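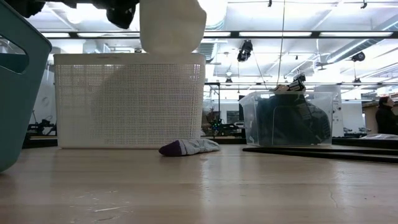
Sock work, side view. White basket, clear bin to the right.

Thursday, September. Budget notes for the second cell

Declan wants a parts list he can send to purchasing. Starting from what the present cell uses.

Arms: another pair, same model. Musa has the Kolulum quote with a lead time of 52 days. Grornari are cheaper but want payment up front and don't stock spare fingers. Leaning Kolulum.

Fingers: the rounded ones cope with socks. Quote covers one set per arm. Ask for 3 spare sets and get the unit price in writing.

Bins: same types again, white mesh, teal and clear. The mesh wall picks up glare from the ceiling strips in the side view, and so does the table top. Price a matt top before we order another glossy one. Adesuwa to get a sample from Tijani.

Garments: 200 pounds put aside. Plain socks and some with a coloured toe, plus larger items.

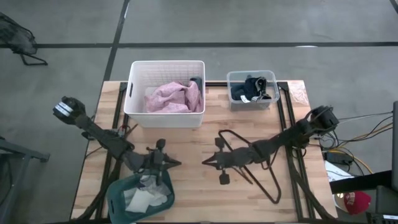 p. 70

Layout for the second table to follow the first: one arm each side, black rail frame round the edge, baskets within reach. Changes to cost:

- Cable tray for the right side. The black and yellow bundle runs off the table there with kit sitting among it. Not on the Kolulum quote.
- Hangers. Black wire type in use now. Halima would like a thicker one to compare.
- Floor tape, black, to match.

Still open: whether the Braneo service contract can cover both cells. Onyekachi is ringing them. No order until that figure is in.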